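Mehrfingerhand oder Parallelgreifer für gemischte Teile?

Forum Robotik › Greifer und Endeffektoren

tapia_werk
Mittwoch, 21. April 2021
Wir vergleichen bei Werkolau gerade zwei Endeffektoren an derselben Zelle. Einmal den Parallelgreifer von Nurwood, den wir seit Jahren haben, und einmal eine Hand mit vier Fingern und Daumen, die uns Reselik für den Test überlassen hat. Aufgabe: ein kleiner Korb mit gemischtem Inhalt soll aufgenommen, 20 cm versetzt und wieder abgestellt werden. Bisher 273 Versuche mit der Hand, 616 mit dem Parallelgreifer. Der Parallelgreifer ist schneller, lässt den Korb aber gern kippen, wenn der Inhalt ungleich verteilt ist. Hat jemand Erfahrung, ob sich der Umstieg lohnt?

Rizwan Rizvi
Kommt auf den Takt an. Wir hatten eine Hand drei Monate im Einsatz und sind dann zurück zum Zweibacker mit breiteren Backen. Die Hand braucht bei uns ungefähr 3 Sekunden länger pro Griff, und die Gelenke wollen regelmäßig nachgestellt werden.

greifbar
Sehe ich anders. Breitere Backen helfen nur, wenn der Korb immer gleich steht. Sobald er verdreht ist, greift der Zweibacker auf Kante. Welche Kamera habt ihr dran?

tapia_werk
Eine kleine am Handgelenk, dazu eine feste über dem Tisch. Die am Handgelenk sieht die Finger gut, aber sobald die Hand zu ist, verdeckt der Daumen einen Teil vom Korb. Für die Lageschätzung nehmen wir deshalb im Moment nur die feste.

kabelkanal7
Dann würde ich zuerst die Kamera versetzen und erst danach über den Greifer reden. Mit einer Sicht, die beim Schließen wegfällt, ist der Vergleich schief – der Parallelgreifer verdeckt ja viel weniger.

Rizwan Rizvi
Guter Punkt. Und bitte beide mit demselben Regler fahren, sonst vergleicht ihr zwei Sachen auf einmal.

tapia_werk
Regler ist derselbe, nur die Kraftgrenze ist anders. Bei der Hand steht sie niedriger, weil auch Eier in den Korb kommen. Das Versetzen der Kamera probieren wir im Mai, vorher komme ich an die Halterung nicht ran. Hier noch ein Bild von der Handgelenkkamera, Daumen außen am Korb, Finger gegenüber. Zwei Eier, ein gestreifter Zierkürbis und ein rotes Tuch sind drin. 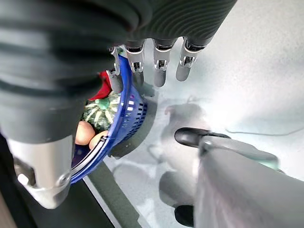 greifbar
Die niedrigere Kraftgrenze würde ich beim Parallelgreifer auch einmal einstellen, wenigstens für 20 Versuche. Kann gut sein, dass er dann weniger kippt, und dann hättet ihr euch die Hand gespart. Die Zahlen würden mich auf jeden Fall interessieren, auch wenn sie gegen mich sprechen.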